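Indexing job stops at issue 13 of the back run

By Areeba Farooqui
Aug 20, 2021

Product: Gonik archive server, build 3.2
Status: closed, workaround in place

The nightly indexing job on Gonik has been stopping part way through the scanned magazine run. The log shows the same line each time: "page label rejected, worker exit 2". Search works for everything before the stop point and returns nothing after it. Restarting the worker gives the same result on the same file.

Checked first: disk space, file permissions, the queue on Dirko. All normal. Moved the file to the test server and ran it alone. Same exit code. Removed the file from the queue and the job ran to the end, so the fault is in the file and not the worker.

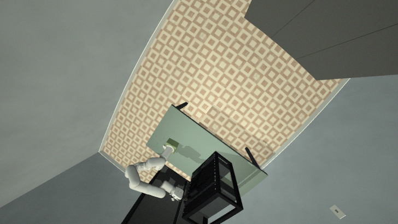 Vol. 3, Issue 13, p. 50

The footer is stored in the text layer as a single string with non-breaking spaces between the parts. The label parser splits on ordinary spaces only, gets one field where it wants three, and exits. Earlier issues were scanned by a different supplier and have ordinary spaces throughout.

Workaround: run the text layer through the clean-up script with the -s switch before queueing. Ezequiel Villalobos has added this to the import step on Dirko. Files already in the archive need to be queued again by hand. The parser should log the fault and skip the page, and a separate ticket is open for that.

Comments

junia_admin: Same exit code here with a set of parish newsletters. The -s switch fixed it. Took a full re-index before search picked them up.

Latuheru: Does the script touch the original PDF?

Areeba Farooqui: No, it writes a copy to the import folder. Delete the copy once the index has finished.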